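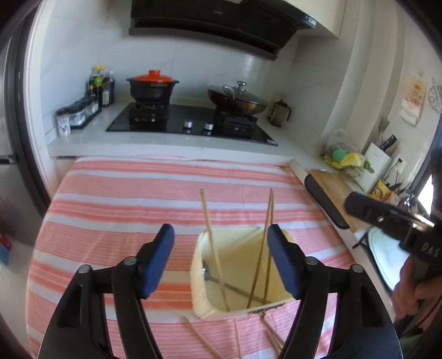
Chopsticks and a metal utensil in a small container on a bed beside the kitchen of a one-room apartment at Rirngate.

FUNDTON, March 20, 2019 – The Bunberg Housing Association will begin a program of kitchen storage improvements in its one-room apartments at the Rirngate building in April, the association announced in a notice to tenants.

The program covers all 84 one-room apartments at Rirngate, where the sleeping area and the kitchen share a single space. Each household will be offered a home visit, a set of storage fittings and, where the tenant agrees, help with sorting and rearranging the contents of the kitchen. Participation is free of charge and will not affect rent.

Work will start on the top floor and proceed downward. Tenants will receive written notice of their visit at least ten days in advance and may ask for a different time through the building office.

According to the association, the decision follows a survey of its tenants carried out last fall. Of the 3,068 households that received the form, 2,389 returned it. Lack of storage near the stove was the most frequent complaint among people living in one-room apartments, ahead of noise and laundry access. Many respondents wrote that small items such as chopsticks, ladles and spatulas had no fixed place, and that the bed was the only free surface on which to set things down while cooking or cleaning.

“The kitchens at Rirngate were planned with a good counter and very little else,” said Bronisława Stępień, head of tenant services at the association. “People have filled that counter with what they use every day, as anyone would. We want to give them somewhere else to put part of it.”

The Rirngate apartments have a white countertop with a built-in two-burner gas cooktop and a range hood above it. Bottles of sauce, spice jars, knife blocks, cutting boards and coffee equipment generally share the space on either side of the burners. In the association's view, the arrangement leaves too little room for preparing food once a pot and a wok are both on the stove.

Fittings for the program will be supplied by Cieślak, a Fundton workshop that has previously furnished the association's shared laundry rooms. The standard set consists of a wall rail with hooks, a narrow shelf for bottles and jars, a drawer insert and an upright holder for chopsticks and long-handled utensils. The cost to the association is $383 per apartment, including installation. Tenants who already have a wall rack may keep it and choose a second shelf in place of the rail.

Installers will not drill into tiled walls behind the cooktop. The rail and shelf will be mounted on the side wall or under an existing cabinet, and nothing will be attached to the range hood or placed directly above the burners. The gas supply will not be interrupted during the work.

Tenants are asked to prepare for the visit as follows. Counters should be cleared on the side where the shelf is to be fitted. Glass items, including lids, jars and coffee presses, should be moved to a safe place. Calendars, posters and other papers hanging on the side wall should be taken down. Items may be placed on the bed during the visit, and the installers will bring clean covers for bedding on request.

The sorting portion of the visit is optional and will be led by tenant services staff. It is expected to take less than an hour. Staff will take out utensils, condiments and dry goods with the tenant, group them by how often they are used, and return them to the kitchen in the new arrangement. Nothing will be discarded without the tenant's consent. Utensils in good condition that a tenant no longer wants may be left in a marked crate at the building office, where other residents may take them.

Stępień said a trial in six apartments during the winter had led to two changes in the original plan. The first version of the utensil holder was too shallow, and chopsticks tipped out when it was moved. The holder now being produced is deeper and has a divider, so that chopsticks can be kept apart from spoons and ladles. The bottle shelf was also given a raised front edge at the request of tenants who keep tall sauce bottles.

“Several tenants told us they had been using whatever container was at hand, and it served them well enough,” Stępień said. “Those who prefer their own container are welcome to keep it. The holder is offered, and it can be declined like any other part of the set.”

The association stated that the program does not replace ordinary repairs. Faults involving cooktops, hoods, counters or taps should continue to be reported to the building office in the usual way. If a fault is found during a storage visit, staff will record it and a separate appointment will be made.

Tenants with limited reach or mobility may request that the rail and shelf be mounted at a lower height. The request should be entered on the reply slip attached to the notice. Slips are available in English and Polish at the building office and may be returned by hand or by mail.

A decision on whether to extend the program to other buildings owned by the association in Fundton will be made after the Rirngate work is complete. Households that take part will receive a short questionnaire six weeks after their visit, and the results will be posted in the lobby.

Questions about the schedule may be directed to the tenant services desk at the Bunberg Housing Association during regular office hours.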